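Search this site Enter keywords Go

Planner update from the Carard bench

The new grasp and tilt planner went onto the two-arm bench in May, and most of the time since then has gone into one task: holding a bottle over a glass and tipping it to a set angle. Gwion Gronow wrote the planner. Elin Kemeys looks after the perception side, where clear plastic and clear glass on a white table are still the hardest things we ask it to find.

The old version planned the whole motion once, before the arm moved. If the cup estimate was off by a little, the neck of the bottle ended up off by the same amount. The new one, which we are calling Meven, plans in short pieces and checks the cup rim again between them. It replans in 22 milliseconds on the bench computer, so the arm does not have to stop and wait.

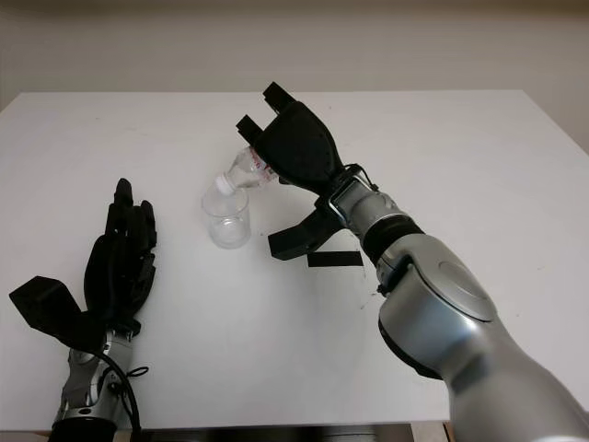
The right hand tilting a capped bottle at the rim of the glass. The left hand is held clear of the task.

Cap-on runs are how we test the tilt path. The planner gets the bottle's length and the position of the neck, and works out where the wrist has to be so the neck stays over the rim as the angle changes. Wrist limits caused most of the early failures. Siwan Parry added a check that throws out any grasp that would run out of travel before the end of the tilt, and it now runs before the hand closes.

We have logged nearly 1765 runs so far. Gwawr Mathias has sorted the failures by cause, and the list is in the Wirden folder along with the replay tool. To replay a run you need the joint log and the camera log from the same session. The tool will refuse a mismatched pair.

Still open are the left arm, which the planner treats as a fixed obstacle for now, and the rim detector, which loses short glasses when the hand shades them. Send bug reports to Nia Morris.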